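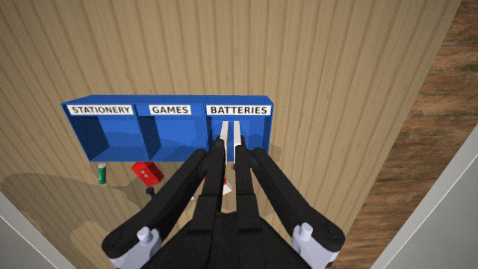

Kastriot Softić wants to know whether a wallet check is really needed before every play session, or whether once a season will do. Once a season is fine for your backup phrase, Kastriot, but please do the permissions check each time you connect to a new market page. It takes a minute and it's the one that catches the most trouble!

Tidholm guild: wallet and item safety checklist
Winter season, checked Dec 1, 2024

I've gone through the whole list again with the Skostgate crew and I'm so pleased with how it's shaping up. Tick what's done, write in what isn't, and send me the result in guild chat.

1. Recovery phrase
Written on paper, two copies, kept in two different buildings. OK for everyone who replied.
Comment: Lumturie Grgić had hers in a notes app. She has moved everything to a new wallet, which is exactly right, as a phrase that has been typed into a phone shouldn't be trusted again. Brilliant work, Lumturie.

2. Separate wallets
One wallet for playing, one for items you'd be sad to lose. The second never connects to the game or to any market.
Comment: mostly OK. Three members still play from their main wallet. Land deeds and founder mounts especially should be moved.

3. Token permissions
Open the permissions page, look for anything marked "unlimited", and cancel what you don't use. Each cancellation costs a small network fee.
Comment: I found 44 old permissions on my own wallet, some from games that closed ages ago. Very satisfying to clear out!

4. Market links
Use your own bookmark for the Nakum market. Don't follow links from private messages, even from me.
Comment: a copycat page was doing the rounds again. Stojan Kneževič spotted the extra letter in the address. Superb eyes.

5. Lending items
Lend through the in-game contract only, 20 days at most. Check that the borrower's name matches the guild roster.
Comment: two loans have run over. Both borrowers have been messaged. Not passed yet.

6. Guild vault
Three signers needed for anything above 2000 gold. Signers at present: me, Stojan and Lumturie.
Comment: test transfer went through nicely on the second go (the first one had the fee set too low). Passed.

7. Account email
Its own password, two-step login by app, not by text message. No birth years in passwords, please. I'm looking at everyone with a 1991 on the end.
Comment: OK apart from Kastriot, who is switching over this week.

8. Game client
Downloaded from the official launcher, version number matches the patch notes.
Comment: passed. The Stojanović map add-on asks for a wallet signature when it starts and I can't see why a map would. Leave it off until the author replies.

Still open: items 2, 5 and 7. I'll run through those again later in December, before the frost raid, and anyone who'd like to do theirs together on voice is very welcome.

Nikola Todorova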